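Notebook, 2023-08-09 – speaker votes, side deals, and the mess in the Platalard folder
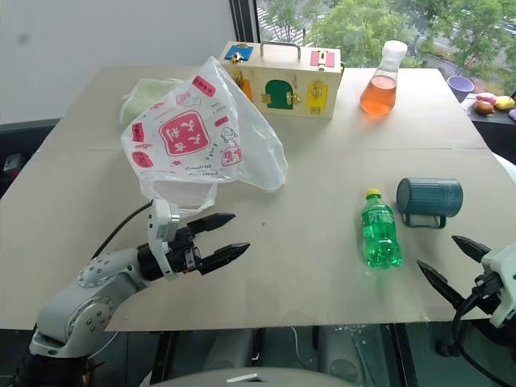

Both arms over the cardboard, left gripper open.

OK, so I finally got the floor vote tables loaded, and I have a lot to say, most of it complaints. The idea (for anyone picking this up after me) is to look at contested votes for presiding officer in the Platalard assembly and see whether the promises made to get someone over the line show up later in the budget. Foreign aid lines mostly, because that's where the holdouts kept asking for things.

The scans are a pain. The clerk's journal for 1842 is the oldest one I'm keeping, and the text recognition reads every long s as an f, so half the members are sitting in "feffion." Funny for ten minutes! I fixed the common ones with a find-and-replace list and then had to fix what the list broke. The copy before the fix is still in the Iner folder, don't delete it.

Total after cleanup: 1609 roll calls. That's every ballot where names were taken down, including the repeat ballots on the same day. I went back and forth on the repeats. If you throw them out you lose the whole story, since the movement between one ballot and the next is what we're after. If you keep them, a single stubborn afternoon swamps a decade of quiet ones. For now they're in, with a flag, column "rep", and Genalyn Galang is going to try weighting them by session so we can compare.

The 1992 fight is the good one. The winner was short by a handful for three ballots, everybody went off to dinner, and when they came back four of the holdouts had switched to "present." The journal says nothing about why. The papers at the time said there was a deal to hold a separate vote on overseas aid and not fold it into the big spending bill. I have two clippings that say so and one that says the opposite, and the one that says the opposite was written by a guy who sat in the gallery all night, so I'm not ready to wave it away.

What I can see is that the aid vote did get held separately the next February. It passed anyway, by a lot. So did the holdouts get what they wanted? They got the vote. They lost it. Genalyn thinks that was always the plan, that they wanted to be on record against and didn't much care about the money. I think she may be right about two of them, but the other two put in amendments to cut the line in half, and you don't bother writing amendments at that length just for show. Or maybe you do. I've been reading these people's speeches for too long.

Coding the promises is where I'm stuck. My first sheet had "promise kept: yes/no" and that was useless by lunchtime. Now it has kept on paper, kept in effect, dropped, and can't tell. Can't tell is winning by a mile. I pulled 200 newspaper items to code by hand and we'll both do the full set separately, then compare. Please don't peek at my column before you do yours, Genalyn, I mean it – last time we agreed beautifully and it was worth nothing.

Smaller stuff, before I forget:

Pai keeps turning the date column into numbers on export. Save as plain text first.

Member IDs change when somebody switches party. I made a lookup sheet called "same_person" and it covers everybody with a speaker vote, though not the ones who only served between contests.

The Wiltitel archive wrote back! They have the whip's letters, two boxes, not scanned. They'll let us photograph them if we book ahead. I asked for the first slot they've got.

"Present" votes are coded 3 in the old file and 9 in mine. Use 9.

Next up is the aid lines themselves. The budget books changed how they count military aid at some point, it used to sit under a general defense heading, and I need to find the year that happened before I draw a single chart. Starting with the back volumes tomorrow.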